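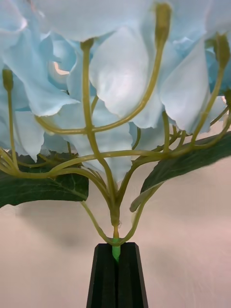 My aunt left me her house in Promholm, on the condition that I keep the garden exactly as she had it. The lawyer read this out in a flat voice and slid a folder across the desk. In the folder was a map of the flower beds and a letter from the Promholm Garden Circle, congratulating me on my membership and billing me for it.

I drove up in September with three suitcases and a fern I had been killing slowly for a year. The garden was magnificent. It ran down to the creek in blues and whites, and there wasn't a weed in it. I stood on the back step and felt the kind of dread other people feel in hospitals.

I watered everything that evening. I watered everything the next morning. A neighbor came to the fence in a bathrobe and watched me with a look I took for admiration.

"Your aunt never did that," he said.

"Never watered?"

"Not that I saw."

I put this down to his age. But the following week it rained for two days, and when it cleared I went out to cut something for the kitchen table. The scissors wouldn't go through the stem. I tried the next one. I got down on my knees in the mud and gave a rosebush a good pull, and it came up clean, with a little tag on it that said Drondel, Machine Wash Gentle.

I found the receipts in the pantry behind the flour. She had been at it for years. One order alone was for 846 stems, delivered at night, with a note asking the driver to keep his headlights off. In the same box were her ribbons from the Garden Circle, every one of them blue.

I considered my position. A decent person would have gone to the Circle and confessed. I went to the hardware store in Corevness and bought a feather duster with a long handle.

The judging was held that same month. The head of the Circle walked the beds with a clipboard, bent over the hydrangeas, closed her eyes, and breathed in for quite a while.

"You have her touch," she said.

I said I had tried to change as little as possible.

She wrote something down. Then she reached out, very naturally, and straightened a petal that had been on upside down.

"Bring the blues in before it freezes," she said, lower. "They crack. I lost a whole border that way."

Posted February 2021

705 shares | 3 comments

mossyside: The headlights! I laughed so hard I scared the cat.

porchlight_reader: My mother-in-law has plastic geraniums and waters them when company comes. Sending her this, unsigned.

t_in_the_valley: Did the fern make it?

Retamal Stories | Contact | All stories copyright their authors | Back to top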